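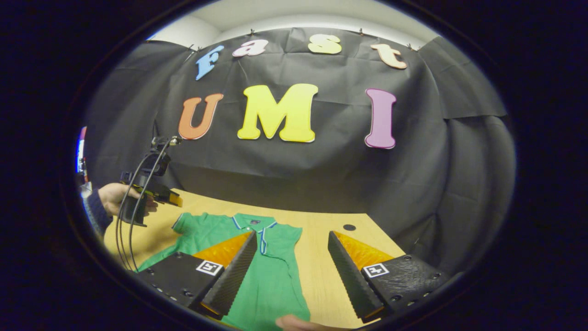 Why does a polo shirt take longer to fold than a T-shirt? The collar and the placket are thicker than the rest of the cloth, so the shirt won't lie flat until those two parts have been dealt with.

Chapter 4
Folding Shirts with Collars

I put off writing this chapter for weeks. The T-shirt chapter practically wrote itself (lay it down, sleeves in, bottom up, done!), and then I sat down with a pile of polos and remembered how many bad ones I turned out in my first job, at a uniform laundry called Grusitico. We sent out 500 shirts on a busy morning, and mine were the ones with one collar point sticking up like a dog's ear.

My trainer there was Yutong Liao, and she had me do nothing but collars for 12 days. Spread the shirt on the table, front side up. Collar away from you, hem toward you. Smooth the placket with the side of your hand, from the top down, and only then touch the sleeves. I wanted to start with the sleeves every single time — they're the part that flops around, so they feel urgent — and every single time she pulled the shirt open again and slid it back to me.

Take a green polo with light-blue and white stripes along the collar and the same trim down the placket. I love a shirt like that for practice, and I'd tell you to find one with trim if you can. The stripes are a ruler you don't have to buy. If they run straight down the middle before you fold, your two sides have a fair chance of matching. A plain shirt hides a crooked center until it's on the shelf.

A few words we'll need. The placket is the short opening below the collar, where the buttons go. The body is everything from the armpits down. The fold line is wherever you decide it is, and we'll spend most of section 4.2 deciding.

You'll want a table wide enough for both sleeves. A bed will do for T-shirts, but a polo sinks into the blanket and the collar twists on you. Wood is fine, and so is a clean counter.

Section 4.1 covers the collar by itself, 4.2 the body and sleeves, and 4.3 stacking, which I stole almost entirely from Zhenhua Xue's handout for new staff. Before you read on, get out three polos and fold them however you do it now. Leave them stacked overnight and don't fix anything. We'll open them up again at the start of 4.1.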